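Ketill Skov came on at two in the morning because cell 2 at Usberg had stopped again and the night lead had written only "grip" in the log.

He read the counter before he touched anything. 668 cycles since the last service, 163 since the last fault. He wrote both numbers on the sheet, hung his tag on the disconnect, and bled the air.

## Notes, in the order he made them

- **Frame.** Level. The bolts held at their marks. The Juhl controller showed a position error on close, left side, and no other code.
- **Cable.** Bamine had rerouted it in November and billed for a new strain relief. The strain relief was the old one. He photographed it and tightened it.
- **Links.** Green, matte, scuffed where the last shift had pried at them with a screwdriver. He moved each one by hand. The right side swung freely. The left dragged near the end of its travel and then let go.
- **Bushing.** He pressed out the inner left one and held it under the lamp. It had gone oval. The drawer had three spares, all in a bag marked Pruvetti, and Pruvetti had been out of business for years. The first was tight. The second went in with thumb pressure and a tap.
- **Fingertips.** Edges worn, a few chips. He ran a fingernail along them and felt one burr, which he took off with a stone. The order for new tips had been open since spring. He added his initials to it under the other initials.
- **Closing height.** He took the hand unit off its hook, the one with the same fingers as the cell, and moved the new bushing's twin through its range until he knew how the cell ought to feel. Then he went back and set the stop by a quarter turn, and another quarter.
- **Cloth.** The manual asked for a steel gauge. A steel gauge would pass a finger that pulled threads. He used the white dotted fabric, let it lie in whatever folds it fell into, and brought the tips up to it with a gap between them.
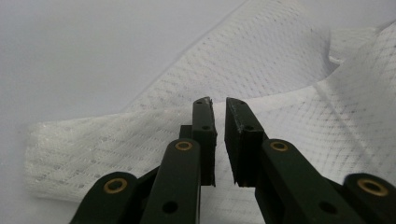 ## Return to service

He took his tag off at ten to five and opened the air slowly. The cell homed on the first try. He let it run empty for a while, listening to the left side, and then fed it cloth.

The night lead came over with her coffee and asked what it had been.

"Bushing," Ketill said.

She wrote "bushing" in the log, under "grip," and went to wake up the conveyor.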